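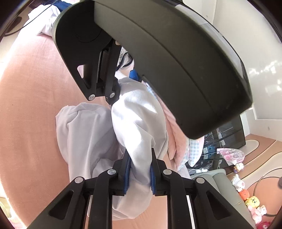 3.2 Wrinkle recovery in thin knits

Swatches from the Sestari and Ledesma mills were conditioned for 72 hours, folded under load for 120 minutes and left to relax. Recovery angles were read 3 times per swatch. The Ulau finish raised recovery along the wale but not across it — a pattern also seen in the Plullport series. Whole garments were not tested, and seams may hold creases longer than flat cloth.

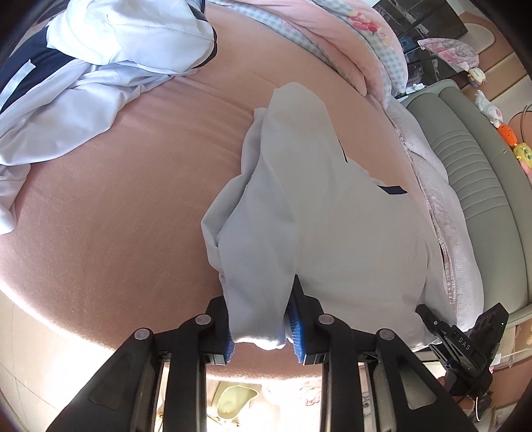

Figure 2. Light grey garment spread unevenly on a pink fitted sheet, with long soft folds.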